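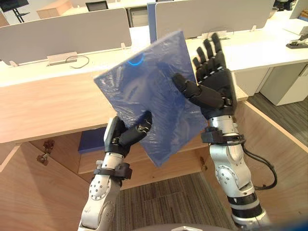 Comparing Two Multi-Fingered Hands on Film-Wrapped Flat Stock

This guide sets out the procedure used by the Jivmont evaluation group for comparing the Lehtinen and Sadex hands on flat, wrapped items. It is intended for operators who have completed basic arm training. Flat stock in plastic film is a demanding test item, as the film can slide over the surface it covers. A grip with both hands may also be uneven: one hand may pinch the lower edge of a blue board between thumb and fingers while the other only presses a bent index finger against its face. Such a grip is permitted, but it must be recorded as "pinch and press" and kept apart from grips in which both hands close on an edge.

Before you begin

Fit the same model of hand to both arms. Mixed pairs are not accepted. Check that each wrist band is fully closed and that the forearm cable has enough slack for a full turn of the wrist. Load controller profile 303 and confirm that the force limits have been reset. The profile is stored in the Brironari folder on the shared drive.

Inspect the wrap on the test item. Small wrinkles are acceptable. Replace the film if it is torn or if an edge of the board is exposed.

Procedure

1. Place the board flat on the work surface with one long edge toward the robot.

2. Close the left hand on the near edge. Use the lowest force setting that lifts the board without visible slip.

3. Bring in the right hand. The operator may choose the contact point, but must note which fingers touch the film.

4. Raise the board and tilt it slowly. Hold for 22 seconds.

5. Return the board to the surface and open both hands. Release the right hand first.

6. Repeat until 59 holds have been logged, then change both hands and run the full set again.

Camera settings

Overhead lighting produces bright streaks on clear film, and these may be mistaken for an edge by the tracking software. Lock the exposure of the head camera before the first hold and leave it unchanged for both sets. If tracking is lost during a hold, mark the hold as void - do not mark it as a drop.

Recording results

Enter each hold as kept, slipped or dropped. A slip is any movement of the film or board against the fingers that the operator can see in the recording. Comments on finger posture are welcome, particularly where unused fingers remain spread and limit the approach to the board.

Send completed logs to Pramila Grewal. Questions about force limits or controller profiles should be directed to Tarmo Jõgi.

Procedure last revised Nov 7, 2019.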